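格鲁克斯特德社区夜校秋季课程开放报名
八十个晚间班，十三门新课，织补班回来了

格鲁克斯特德（Grurkstead），10月16日，星期二——格鲁克斯特德社区夜校今天公布秋季课表，即日起接受报名。本季共开设80个晚间班，其中13门是第一次开课，从旧书修补、家庭账本到阿拉伯语入门都有。上一季共有1,044人次到校上课，创下夜校开办以来的最高纪录，我们高兴极了！

最受期待的要数织补班。这门课五月结束以后，前台几乎每周都接到询问电话，问什么时候再开。授课老师阿依莎·阿卜杜勒·哈米德（Aicha Abdel Hamid）这次把课程延长到14周，前半段学袜子和毛衣的平织补法，后半段做拼布，学员带自己的旧衣服来就行，针线由学校准备。 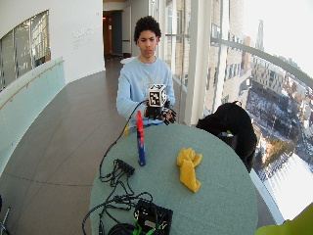
“去年有位学员补好了祖母的一条披肩，全班都围过去看，”阿卜杜勒·哈米德说，“今年我想多留些时间让大家互相讲讲带来的东西，手上做着活，话就多起来了。”

语言类课程也有扩充。除原有的日语和土耳其语会话外，新增阿拉伯语入门，由谢玛·本赛义德（Shaimaa Bensaid）执教，零基础可报，第一课从怎么写自己的名字开始。土耳其语班仍由阿尔佩尔·乔什昆（Alper Coşkun）带领，他说这一季要加两晚诗歌朗读，旁听的朋友也欢迎。

合唱班本季改在二楼大教室，钢琴已经重新调过音。指挥弗拉斯季米尔·希梅克（Vlastimil Šimek）选了一套摩拉维亚民歌，不要求识谱，男低音还有空位，非常欢迎！
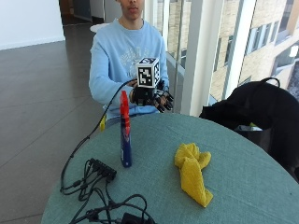 秋季课程专刊 第14页

旧书修补班人数上限较低，建议尽早登记。教材费另计，其余各班的讲义均包含在学费之内。在读学生和六十五岁以上居民报名任何一门课都享受半价，同一家庭第二人起另有减免，可在前台填表时一并说明。

报名方式：工作日下午及晚间到夜校前台办理，或索取纸质报名表后寄回。选课拿不定主意的，可以先到任意一个班免费试听一晚。洛洛夫路（Lollov）一侧的大门晚间常开，自行车可停在院内。

媒体联络：格鲁克斯特德社区夜校教务处，藤本英明（Hideaki Fujimoto）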